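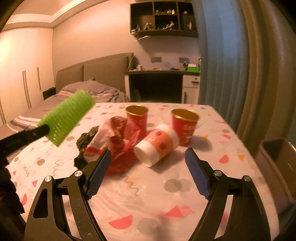 Do I have to start the mantra count over if I miss a day? The count stands as it is, Geetha Warrier told me, and I pick it up at the next session from whatever number is in the notebook.

I had been carrying that question since Sunday night, when I fell asleep on the couch with my beads in my hand and woke up after one in the morning. I wrote to her Monday and she answered today at lunch. The rule about starting over belongs to the strict closed retreat, where you promise not to leave the place and to do a set minimum at every session. I never made that promise. Mine is an at-home commitment, done before work and after supper, and I'm supposed to be regular with it and not scared of it.

So the number tonight is 3618. That is low for this point in March. I had hoped to be further along, but I started late with the cold and then had the two evenings with Mom's insurance papers.

Got up at five thirty. Water bowls first, then refuge, then straight into the recitation. The first ten minutes were fine. After that I was writing an email in my head to the people at Silloro about the cushions, and I must have said a full round of beads without hearing any of it. I counted it anyway. Then I felt bad and did an extra one. I asked Geetha about this too, and she said to count the rounds where I was at least trying and leave it there. She also said that people who recite very fast to make the number go up usually end up tired and cross with their families. I didn't tell her I have been cross with my family.

The cushions: Jinarach ordered eight from Silloro back in the fall and they came with the wrong filling. They slump. Thijs Dijkstra sat on one through the whole Wednesday evening class and couldn't straighten his knee when we stood up to do the dedication. Silloro will take them back, but we pay the shipping, 50 dollars. I said I would cover it out of the tea money and put it back when we have the spring sale. Must remember to write that in the book.

Class was the third on the Thirty-Seven Practices. We only got through two verses. Aldana Echeverría asked whether leaving your homeland in the second verse means you should really move away, and that used up most of the discussion. Sanne Hendriks said she took it as meaning the habits you have around certain people. Aldana said that was too easy, that the verse says homeland and the author was a monk who left his. I think they were both partly right. I have lived four miles from the house I was born in for my whole life, apart from college, so I kept quiet.

The other Sanne, Van der Linden, gave a short talk on making a place to practice at home when you share a room. Hers is a shelf inside a closet. She opens the door when she sits and shuts it when she's done. She has had it that way since 2000, in three different apartments. She says the main thing is that it is clean and higher than the bed, and that you don't stretch your feet out toward it. Mine is on top of the bookcase, so that's all right, but I do keep my keys and the mail up there and I should stop.

Evening session 20 minutes, and I did it slowly. I tried what Geetha suggested, which was to spend a minute on motivation before touching the beads. I thought about Mom, and then the man at the insurance company who kept her on hold, and that was harder. I got as far as wishing him a decent supper.

The weekend at Clalow is still open. Two nights, shared rooms, silence from after supper Friday until Sunday lunch. Geetha is leading it. Thijs is driving and has one seat. I would get maybe some 2000 done over the weekend if I kept to the schedule, but she specifically asked us not to come for the numbers. I would like to go for the quiet as much as anything. Need to ask Paul whether he can do the Saturday pickup. If he can't, I'll do the same schedule at home for the Saturday morning only.

Other things to do:

Empty the bowls before dark tomorrow. I left them full last night.

Restring the brown beads. The thread is going near the big bead.

Give Sanne Hendriks back her copy of the commentary. I've had it since before Christmas and there is a tea ring on the back cover, so I should tell her about that or buy her a new one.

Look up the third verse again before next class. I have it memorized in the old translation, and the group is using the newer one, so I keep coming in with the wrong words.

Bed at ten. Beads are on the bookcase and the notebook is with them.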